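Lista de comprobación de seguridad: puesto de recogida de cuencos con brazo
Planta de Sollovero, zona de postres
Fecha: martes, 13 de junio de 2023
Revisan: Ayten Başaran (prevención) y Tuncay Güler (turno de mañana)

Marcas: **C** conforme, **NC** no conforme, **P** pendiente.

## 1. Zona y accesos

- [x] Marcas del suelo visibles en todo el perímetro. **C**
- [x] Parada de emergencia al alcance desde los 2 lados del puesto. **C**
- [ ] Paso libre hacia la cámara de frío. **NC**. Había un carro aparcado sobre la línea amarilla. Remzi Türkmen lo retiró durante la visita. Es la segunda vez desde mayo; falta asignar un sitio fijo para los carros.
- [x] Cartel de velocidad reducida en la puerta. **C**

## 2. Brazo y pinza

- [x] Tornillería de los dedos revisada con llave. **C**
- [x] Fuerza de cierre dentro del valor de la hoja del puesto (hasta 40 N). **C**
- [ ] Programa de agarre validado para todos los recipientes. **P**. Firnbridge ha entregado la simulación del cuenco redondo, pero la prueba en el puesto real no está hecha. Hasta entonces ese cuenco se sigue moviendo a mano.

Para la validación se pide que el agarre sujete el cuenco por fuera y que ninguna parte de la pinza toque el producto.

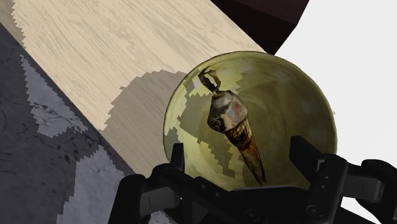 *Simulación del agarre: cuenco entre los dos dedos de la pinza, con el cucurucho dentro.*

Comentario de Tuncay Güler: el cucurucho va tumbado en diagonal. En la línea los colocamos así cuando hay prisa, de modo que el caso sirve. Pide repetir la simulación con el cuenco vacío y con dos piezas.

Comentario de Ayten Başaran: falta indicar en la ficha qué hace el brazo si pierde la presión con un cuenco levantado. No se firma el punto sin ese dato.

## 3. Personas del puesto

- [x] Operarios del turno de mañana formados en rearme y bloqueo. **C**
- [ ] Operarios del turno de tarde formados. **P**. Ayana Worku tiene la sesión preparada, sin sala confirmada.
- [x] Rotación entre vigilancia y envasado anotada en el cuadrante. **C**
- [ ] Descansos ajustados al nuevo ritmo. **NC**. Quien vigila el brazo no puede dejar el puesto si no hay relevo, y a media mañana no lo hay. Antes paraban dos a la vez y la mesa esperaba.

Varias personas comentan que cargan menos peso y que les duelen menos las muñecas. También dicen que la vigilancia cansa de otra manera y que se habla menos en el turno. Erdal Tekin pide que esto conste en acta y que la rotación se revise con la plantilla antes de instalar el segundo brazo.

## 4. Documentación

- [x] Manual en español en el armario 46. **C**
- [ ] Registro de paradas al día. **NC**. Faltan firmas en la hoja 518.
- [x] Teléfono de asistencia de Firnbridge pegado en el cuadro. **C**

## Acciones

| Acción | Responsable |
|---|---|
| Sitio fijo para carros | Remzi Türkmen |
| Ficha de pérdida de presión | Firnbridge |
| Sala para formación de tarde | Ayana Worku |
| Relevo de media mañana | Erdal Tekin |
| Firmas de la hoja 518 | Tuncay Güler |

Resultado: puesto apto con restricciones. El cuenco redondo queda fuera del ciclo automático hasta cerrar el apartado 2.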